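Firwood Travelers' Group Questions Stendel's "Lifetime" Luggage Promise

FIRWOOD — The Firwood Travelers' Group is asking luggage buyers to read the fine print before paying extra for Stendel's new "lifetime" coverage plan, which goes on sale in August. The group has read all 12 pages of the terms and does not think the word "lifetime" belongs on the cover.

Stendel says the plan covers hard-shell cases "for as long as you travel." The terms say something narrower. Coverage runs for the life of the product, and the life of the product is set by Stendel. On page 4 it is given as 5 years from the date of purchase. After that, a claim may be accepted "at the company's discretion."

Wheels, handles, zippers and linings are listed as wear items and are left out after the first year. Cracks in the shell are covered, unless they happened while the case was checked with an airline. The group would like to know where else Stendel thinks suitcases get cracked.

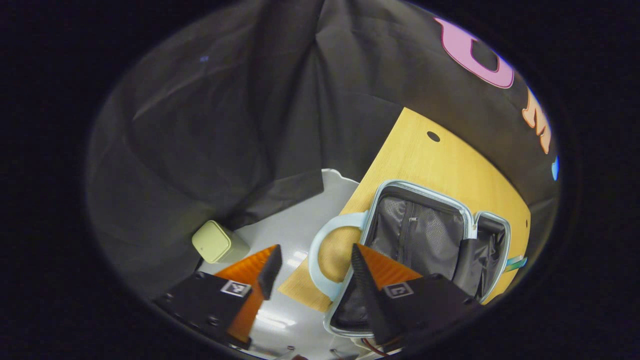 Santeri Kinnunen told the group that his claim for a broken latch was turned down after 52 days, and that the letter called the latch a wear item even though latches are not on the list. He has asked for a second review and has not heard back.

The plan costs extra at checkout and the box for it comes already ticked on the Stendel website. Shoppers who untick it are shown a message asking if they are sure. Refunds on the plan are possible, but only by mail, and only with the paper receipt.

Stendel is not alone here. Farkine sells a similar plan under the name Always Packed, with a shorter list of exclusions but a shipping charge each way. Kiani dropped its own lifetime wording last year and now offers a plain five-year warranty at no cost. The group has no great love for Kiani's prices, but at least the number is printed on the tag.

In a reply to the group's letter, Stendel said its customers "value peace of mind" and that the terms are available to anyone who asks. The group did ask. It took three requests to get a copy.

The group is calling on Stendel to put the 5-year limit on the front of the leaflet, untick the box, and say in writing what "discretion" means. Until then it suggests that buyers keep their money, or put it toward a case that can be repaired at a local shop.

Copies of the group's notes on all three plans will be handed out at its open meeting on Tuesday at 7 p.m. at the Firwood library.

12 shares | 4 comments

mapleroad: Bought the Farkine one. Shipping both ways cost me more than a new wheel would have.

TJ: So it's a five-year warranty that you pay for. Got it.

gate_c: I've had good luck with Stendel, they fixed my handle no questions asked. That was before this plan though.

mapleroad: @gate_c was it free?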